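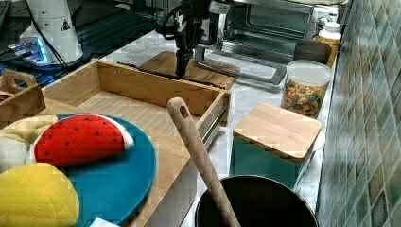
Worktops and drawer boxes: the Hirvonen showroom, Brultivside

The second stop on the October visit was the kitchen storage section, on the upper floor of the Hirvonen building. Santeri Rissanen led the group and kept to construction and fittings.

The sample counter has a white marble top with a rectangular wooden cutting board laid flat on it. The open box next to the board is a light, bamboo-like wood with the grain left showing and joined corners. A metal runner is fitted along the outer side. Rissanen gave the working load as 73 pounds and the standard width as 700 mm. The Erkis line uses the same box with a lower front.

Smaller trays have a cut-out handle opening at the end, so no separate hardware is needed. A round teal-blue plate with a toy watermelon slice was on show at the same counter.

Liam Mac an tSaoi asked about replacement runners. They are sold in pairs and stocked at the Drumura warehouse under the old part numbers. Price lists were handed out at the stairs. The finishing shop was next, 2 doors down.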